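Home Talks Speakers Schedule Contact

A Thousand Tries at a Very Small Vial
Speaker notes, Trumance lab day, 9 November 2021

Hi everybody, I'm Lizelle Kruger, I work on the data side at Trumance.
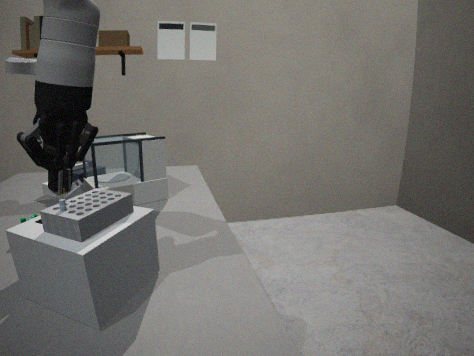
(Wait for people to sit down.) I want to talk about collecting examples, the part of the job I spend most of my day on and hardly ever get asked about. If you came for the network architecture, Jianhua Shao is on after the break and he has much nicer charts than I do.

So, the task. Pick a vial out of a rack, set it down where you meant to, don't knock anything over. You or I could do it while on the phone. We wanted a policy to learn it from demonstrations, and we wanted those demonstrations in simulation first, so we could get a lot of them without tying up the bench at Stusmont.

We started back in May. The plan said 1000 demonstrations. Damian Sikora drove the first batch by hand with a controller, and I watched over his shoulder and said annoying things like "could you do that one a bit worse?" I meant it, too! Damian is really smooth. Every grasp came in straight down, same height, same speed, and the policy we trained on those runs was lovely right up until it got slightly off line, and then it had no idea what to do. It had never seen anybody recover.

(Pause here, let that land. Somebody usually asks about noise injection. Say yes, we do it, I'll get there.)

What we changed: three people driving instead of one. Bernadette Madigan joined, and she'd never used the controller before – perfect. She hovers, she backs off, she comes in crooked and fixes it. Her episodes are longer and kind of painful to sit through, and I love them. Tsung-han Fu did the third set and added small nudges to the arm partway through, so the driver had to correct.

We also move things between episodes. The vial changes hole, the rack shifts and turns a little, the light comes from somewhere else. Please do this early. We left the rack in one spot for far too long and I ended up throwing out a pile of runs.

Now labeling. We mark an episode good, bad or "ask me," and two people check every "ask me." My favorite argument was over a vial that got placed fine after the gripper brushed the rack on the way out. Damian said good, I said bad. We made a separate tag for contact and both went to lunch.

(Play the clips. If the player hangs, skip ahead.)

Things I'd tell a team starting out: write down who drove each episode. Save the failures, with the tags. Keep sessions to 20 minutes – after that people get sloppy in a bored way, and bored sloppy looks different from beginner sloppy.

Next is the real bench, with the Grasso gripper. Questions on that part go to Tsung-han, he has the schedule.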